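Week 13 handout, Popular Music and its Packaging
2018-01-05, room change as emailed

## The compilation album, or how to sell it twice

Last term we left the single in rude health and the LP looking smug. This week's subject is the record made out of other records. It has never had much respect from critics and has paid for a good many of their lunches.

For our purposes a compilation is any album where most of the tracks have been on sale before. Please keep these apart in your essays, as half of last September's group did not:

- **Hits set**: one act, the singles, usually in date order unless the early ones were poor.
- **Rarities set**: one act, B-sides and demos. The word "rare" is doing heavy lifting.
- **Label sampler**: many acts, one company, priced low. An advert you pay for.
- **Various artists**: many acts, many companies, one very tired person in licensing.

### Case: Vato, *The Riedl Years*

Vato were a four-piece from Astcombe who made two albums for the Riedl label and then a hits set, which is bold arithmetic. The first pressing was 400 copies on vinyl. The second album had sold 1,741 in all formats, so the label was not expecting a stampede. The hits set outsold both within a year and is still the only thing of theirs most people own.

Look at the running order (sheet B). Side one is all singles. Side two opens with the new song, the one fans had to buy the whole album to get. Placing it there is an old trick: late enough that you sit through the rest, early enough that you don't feel cheated. The album lasts 56 minutes, long for vinyl, and the last two tracks suffer for it. Bass costs groove space, and by the end of side two there is little of either.

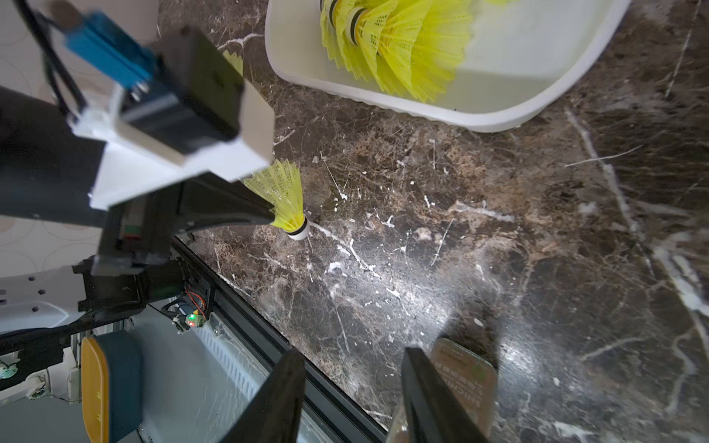
Vinzenz Holzer disagrees with nearly all of this. The new song went at the top of side two, he wrote, so that radio people could find it without hunting, and any effect on the buyer was luck. He adds that the sleeve notes were written before the running order was settled, and that this explains why they praise a track that isn't on the record.

I think he is right about the sleeve notes. On the running order, I'd say the two accounts can live together, as radio people and buyers both own a left hand and can turn a record over. You may side with either of us in the essay. Marks are given for using sheet B.

### The deluxe edition

The hits set came back four years later as a double CD, with a booklet and live tracks taped at the Workeck. Points to consider:

1. Who is it for? The people most likely to want the live disc already own the first disc.
2. What has been remastered, and can you hear it? "Louder" counts as an answer.
3. Who gets paid? Ruaridh Swanson's chapter is good on this (pack, section 3). Live tracks may be owned on different terms from the studio ones, and contracts differ a lot, so quote the clause and don't guess.

Swanson calls the deluxe edition "a tax on loyalty". It's a nice phrase and will turn up in every essay, so try to get through yours without it.

### For next week

Bring one compilation, any format. Streaming playlists are allowed if you can say who put them together and why the order is what it is. Write down the first track, the last track and whichever one was put in to please the drummer.

Sheet B is in the pack behind the reading list. If yours has two sheet As, swap with someone who has none.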